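Casitz library fines scrapped as the last 400 letters go out

Thu 1 January

Anyone who has been hiding a library book behind the sofa in Casitz can come out now. From this morning the town's library no longer charges for late returns, ending a system that ran to 16 pages of rules and, by the library's own account, cost more in stamps than it brought in.

The change was agreed in May and has taken until now to happen, mostly so that the computer could be told. A final batch of 400 letters went out before Christmas, informing borrowers that they owed nothing. Several rang up to dispute it.

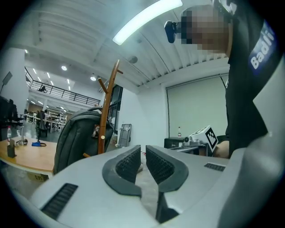

The old scale began at a few pence a day and rose, after a month, to a sum that could buy the book again in hardback. Children were exempt, as were those over 70 and, under a clause written in the days of the Hopkin Street branch, "bell ringers on duty". The library could find no record of the clause being used.

Huw Prothero, the branch manager, is hopeful that the amnesty will bring home some of the 1,000 items now listed as missing. They include most of the gardening section, a set of Welsh language tapes and the second volume of a three-volume history of drains. The first and third have not been borrowed since it went.

"We would rather have the books than the money," he said. "We weren't getting the money either."

Returns can be made at the desk or through the flap on Proneck Road, at any hour and with no name given. Books may be left in whatever state they are in, though Prothero would like the damp ones put in a bag. Reminders will still be sent after 40 days, in what he calls a friendlier tone. The draft seen by this website says "we miss it" - meaning the book.

Borrowers who simply never bring things back will have their cards paused until they do, so the library has kept one stick in the cupboard. Lost books must still be paid for at cover price.
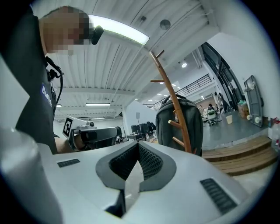
Geeta Bhardwaj said she had paid her fines in full for years and wondered whether there was any chance of a refund. There is not. She added that she had once driven back from a caravan holiday to return a cookery book on time, and would now like the petrol looked at as well.

Lorna Dela Peña was more cheerful. She has had the same guide to keeping bees since before she moved house, twice, and intends to take it back this week. She has never kept bees.

The library is open from ten tomorrow. The flap is open now, but sticks a bit and needs a firm push at the left-hand side.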